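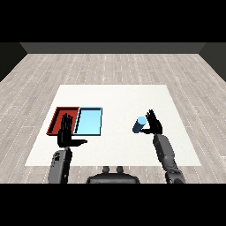
The sorting cell in simulation, with the red and blue trays on the left and the cylinder over by the right hand.

I said last time that I would write up how the cell gets set up before a run, mostly so that I stop keeping it in my head. Saranya Marar has asked me for it twice and Prakash Thomas once, and both of them will be using it while I'm away in January.

The task is colour sorting. A cylinder goes on the table, red or blue, and it has to end up in the tray of the same colour. We have the real robot at Hadinholm and the simulated one on my desktop, and the rule since the spring has been that nothing goes on the real one until it has been through the simulated one. That means the simulated cell has to be looked after as well. I used to think of it as a thing you switched on.

First the table. It has its own file, and the height in that file is the one number I check every time. When Kirsten Caron raised the real table to get her chair under it, I changed the height in the main settings and missed the second copy in the tray file. The trays stayed where they were, a little below the new surface, and poked through just enough to look right from the front. I lost 4 days to that. There is now one height, in one place, and the trays read it from there. If you find yourself typing a table height anywhere else, stop.

The trays come next. They sit side by side and touching. We had a gap between them to begin with, and a cylinder dropped on the join would stand in it and count as neither red nor blue. Push them together in the layout file and leave the rims alone. The rims are thin, and the physics is fussy about thin things, so if a cylinder starts sinking through a rim the answer is a smaller time step. Making the rim thicker also works but then it no longer matches the trays at Hadinholm, and Thenmozhi Venkataraman will notice before you do.

After that, the hands. Load the rest pose before you load the cylinder. The rest pose is both hands up and open, fingers straight and thumbs pointing inwards. If you put the cylinder in first, the right hand sometimes sweeps it off the table on the way up and you spend the afternoon wondering why the first attempt always fails. I check the pose by eye every time. A thumb with the wrong sign on its joint limit is obvious when you look at it and very hard to find in a log.

Friction is the part I'm least happy with. The fingertip value we use was found by Aba Nutsugah, who sat with the real hand and a cylinder and a sloping board until she had something she trusted. Please don't improve it. I did, in a quiet week, and got a lovely success rate that disappeared completely on the real hand. Her value is in the notes with her initials next to it.

Then the camera. Ours looks down the table from behind the robot, so you get the tops of the arms and a bit of the body along the bottom. It's tempting to move it for a better view, and for poking about that's fine, but put it back. The policy was trained on this view and it does badly with any other. I keep the good camera settings saved under the name Standen, after the street I was living on when I got them working, and there is a read-only copy in case somebody saves over it. Somebody has, and it was me.

The last job is the warm-up batch. I run 731 attempts with the cylinder in random spots and compare the result with the previous batch before I change anything. It takes a little over an hour on my machine. If the number has moved and you haven't touched anything, look at the graphics driver first. It updated itself over the summer and altered the shading on the blue cylinder, and the robot went off blue altogether for an evening.

Regular upkeep is short. Clear out the old recordings, which pile up (I found 3,866 of them last month and the disk was nearly full). Check that the joint limits still match the ones at Hadinholm, as the hands there get recalibrated after every repair – the left one has had two new thumb cables so far. Write down what you changed, even if you changed it back.

I still haven't sorted out the slow start-up. Loading the floor takes longer than loading the robot, which seems daft for some planks, and I suspect the texture is far bigger than it needs to be. I'll shrink it when I'm back, unless Prakash gets to it first.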